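Home | Topics | Storage & Sorting | Members | Log in

How do I keep sorted wires from tangling again in a divided box?

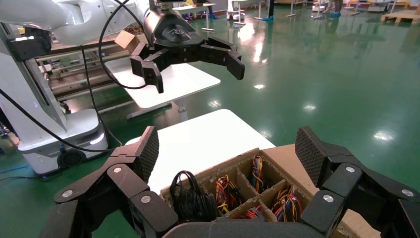 Cardboard box with dividers, coiled wires in the compartments

Posted by Kenza Morsy

I have a cardboard box with dividers and I put coiled wires in each section. Black cables go in one, and the red, yellow and blue ones are spread over the others. I have 200 short wires at home and more coming from the workshop in October. Every time I pull one out, three come with it. Should I buy a plastic case or is there a way to make the cardboard work?

Moataz Saber
Keep the cardboard. Coil each wire on its own, four fingers wide, and close it with a twist tie before it goes in. Loose loops standing up will catch on each other – lay them flat if the section is wide enough. I would also sort by length first and color second. You usually know how long a wire you need before you care what color it is.

Sherif Mansour
get the Skolta case, 7 drawers, done

Bouchra Chraibi
I used drawers for a while and went back to a box, as the small drawers were too short for anything but jumper wires. Sandwich bags work well. Put ten wires in a bag, write the length on it, and stand the bags up in the sections like files. Thick black cables don't need a bag, only a strap. If the dividers start to lean, run packing tape along the bottom of each one.

Print this page | E-mail this page
Last updated: October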